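Research > Working Papers > Automation at Work

Print this page | E-mail this page
Last updated 2nd February

4. Table clearing at Komside: what changed for staff

Komside is a catering house that sets and clears long tables for private lunches. Until last October the clearing was all done by hand, by people who had often been on their feet since early morning. The Tollura project set out to pass part of that work to a pair of arms, and to let the staff themselves teach the arms how it should go. We were delighted by how readily they took this on.

Teaching is done with hand-held grippers. A member of staff works with one in each hand and clears as she normally would, and the recordings are used to train the arms. Over the study, 13 members of staff recorded 1755 clearings on 77 table layouts. Crockery was deliberately mixed, with patterned cloths underneath, as plain white plates on a plain cloth had taught us very little in the Moment pilot. Fig. 6 shows a painted plate being taken by the rim, one finger on its inner face and the other just outside.

What surprised us most was how much the staff knew that had never been written down. Several gripped plates at a different point depending on what they meant to do next — stack, scrape or carry — and had never spoken of it before. Once they were asked to teach, they began to compare methods over tea, and two of the older hands rewrote the training sheet for new starters. That sheet is now used at the Shibata site as well, arms or no arms!

The gains were not evenly shared. Those who recorded often said their wrists were tired by the end of a session, and we have since shortened sessions to 20 minutes. Some staff also missed the chat that goes with clearing in pairs. Even so, most asked to stay on, and the post of "table teacher" now carries its own pay grade. We find this a very hopeful result, and we return to the question of who is chosen for the post in the next section.

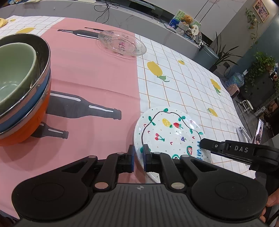 Fig. 6. Gripping a fruit-painted plate by the rim, with nested bowls to the left.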